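Wiping down the table between pick-and-place takes: what counts as a clean surface?
Posted in Small Automation Help, 9 July 2025

betstead_bench
I run a small arm at a shared workshop in Betstead. The task is an orange fruit and a woven basket on a pale tabletop, and I log every take. My procedure, which I wrote in March, says "table clean before start" and gives no limit. Two people can look at the same table and disagree about whether it passes.
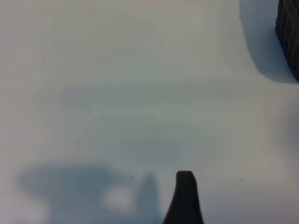
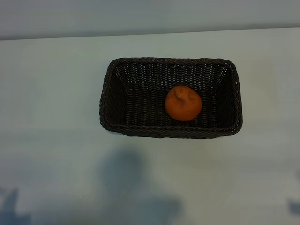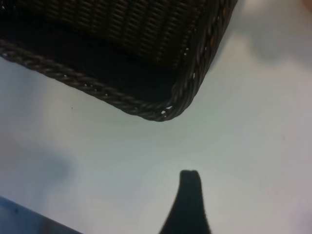
All three views: dark basket, pale tabletop, small dark specks on the surface.

I have two problems. The first is the specks. Do I stop and wipe for marks that small, or is there an accepted size below which you leave them alone? The second is the shadows. They fall across the table in both the wrist views and the overhead view, and I don't know if a written procedure should say anything about them. I have 800 takes planned and would like to settle the wording before I go further. I have looked at the general robot safety standards and they don't cover this, as far as I can find.

cemeo_cell4
You won't find a number in a safety standard. Those cover guarding, stopping, speed and force near people. Surface condition for a job like yours belongs in your own work instruction, and the usual practice is to write a limit that anyone can check without judgment.

Ours reads like this:

Wipe the full surface with a dry lint-free cloth before the first take and after every 8 takes.
Arm stopped and hold engaged before a hand goes over the table.
Any mark larger than 3 mm is removed before the next take. Smaller marks stay until the scheduled wipe.
If a mark does not come off, record its position in the log and carry on.
Check the basket rim for loose material at the same time.

The last line matters with a braided rim. Your third picture has small white flecks along the rim. They could be the table seen through gaps in the braid, or bits caught in it. Look at it up close before you decide. If it's debris, use a soft brush on it. A cloth snags.

Do not wipe in the middle of a batch because one person thinks the table looks dirty. If half your takes are on a freshly wiped table and half are not, you want the log to tell you which.

On shadows: yes, write something, but keep it short. Fix the position of the lights, mark the stands on the floor, and state where people may stand during a take. A shadow from the arm is part of the setup and will move with it. A shadow from a person is something you can control.

dremal_tom_cat
just use a darker table. we had white ones at Dremalby and every crumb showed. got a gray mat and stopped worrying

betstead_bench
A darker table would hide the basket, so I'll stay with the pale one. The 3 mm limit is what I was missing. Does your rule about hands over the table apply when the arm is parked but still powered?

cemeo_cell4
Yes. Parked is a position and it says nothing about whether the arm can move. Ours has to be in a monitored stop or powered down, and the person wiping is the one who resets it. Follow the manual for your own arm on which stop counts.

barredo_maint
Agree with most of the above. I would add a revision number to the instruction and put it in each log entry. We changed our wipe interval partway through a job and could not tell afterward which entries were under the old one. Also keep a sample card with a 3 mm dot taped to the bench, so the check takes a second and you don't need a ruler.

I don't agree with leaving stuck marks forever. After 4 batches with the same mark in the log, we clean it with the approved cleaner and note the date. Test the cleaner on a corner first. Some of them leave a shine on a matte surface, and then you have a glare problem.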